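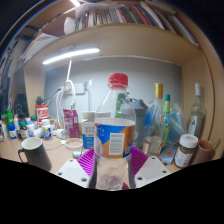

The Desk in the Cupboard
Posted by Rosalba Vitale, 24 September 2022

Welcome back to the gallery, and a cuppa if you've got one handy, because I do tend to go on. Last time I showed you the laundry, and so many of you wrote in to ask about the desk (I'd mentioned it in passing and then wandered off onto the subject of pegs) that I thought it deserved a page to itself.

It's a built-in, tucked inside a cabinet with two shelves overhead and a tall side panel. We ordered the carcass from Sanna, who have the showroom out at Oslow, and it came to $617 before delivery, which I thought very fair at the time and then spent the following week second-guessing. My cousin Pierina Marras came over to help us get it up the front steps. She is a great believer in tape measures and I am a great believer in squinting, so you can imagine how the morning went. We got there by lunchtime, with only a bit of language on the landing.

I should say straight away that I haven't styled anything. I know the lovely gallery pages have a single pear on a plate and a folded linen cloth, and I do enjoy looking at them, but this is a working desk and it gets used for everything from the rates notice to cutting out school project borders. If I'd cleared it off first you'd have learned nothing about it except that it has a top.

The left-hand end

The first picture is the bit I get asked about most, the crowd of little bottles and tubes at the left. Everything small seems to migrate there. There's a bright green bottle at the back of the bunch, white ones with blue and orange tops, a dark one with a green and red top, and the white pill bottle that has come forward to keep the big dark grey mug company. I've tried to thin them out more than once. I take them all away, wipe down, feel marvellous, and then they come home again in ones and twos over the fortnight.

The mug lives on the desk more or less permanently. I like a good tall one, pale inside so I can tell at a glance how much tea is left. And yes, those are the loose white cords, with a plug or adapter lying among them. I have a drawerful of Teltine cable clips that I bought in a fit of good intentions and have yet to stick to anything. Perhaps in October. The maroon-magenta pouch against the wall has stood there long enough that I'd miss it if I moved it, so there it stays, holding its bit of ground.

As for the bottle with the red cap, I'm very fond of a drinks bottle that can be spotted from across the room, and a red lid does the job beautifully – you can see it over the top of any amount of paperwork.

The shelves

I went back and forth on the shelves for ages. Pierina wanted three, on the grounds that you can never have too many, and I wanted two with some breathing space between them for taller books. Two won, mostly on account of it being my cupboard! The lower one takes the books, and I don't sort them by colour or by author or by anything, really. They go in as they come off the bedside table, and I find I remember where things are by who they're standing beside.

The loose papers and folders to the left of them are my filing system. Trendari do a very handsome set of document trays and I had them in my online basket for a good long while, but a pile has one great advantage, in that the newest thing is always on top. Anything I haven't touched for a year is at the bottom, and I can slide it out and recycle it with a clear conscience. Flat white boxes go up on the top shelf near the right-hand end, where I need the step stool to get at them, so whatever goes in those had better be something I only want at tax time or Christmas.

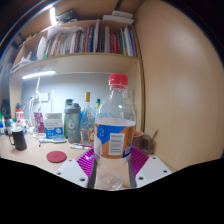 Red cap at the front, books packed in behind, and the light bar on under the lower shelf.

A word about the lights, since they made more difference than anything else we did. The slim white LED bar is fixed to the underside of the lower shelf, over on the left, and it throws its light onto the pale grey back wall so you aren't working in your own shadow. There's another small one mounted up under the cabinet top. Before they went in I had a clip-on lamp that sagged slowly through the evening like a tired flower, and I'd be holding it up with one hand and signing permission slips with the other. If you're only going to spend money on one thing, spend it on the light.

A few people asked for measurements. The lower shelf sits 45 cm above the desktop, which clears a laptop with the lid open and a decent-sized pot plant, should you be the sort of person whose pot plants survive. The books on it run to up to 24 kilos when I've been to the school fete, so do make sure your shelf is fixed properly and not just resting on hope, as Pierina put it.

The wood needs very little looking after. I go over it with a barely damp cloth and then a dry one, and I use a coaster when I remember to. I'd been warned that a light finish would show every ring and crumb, and it does show crumbs, but I rather like seeing them, as otherwise I'd never get the cloth out at all.

Next up will be the hall cupboard, once I can get the door to close. If there's something about the desk I've left out, pop a note in the comments box below and I'll answer when I've next got the kettle on.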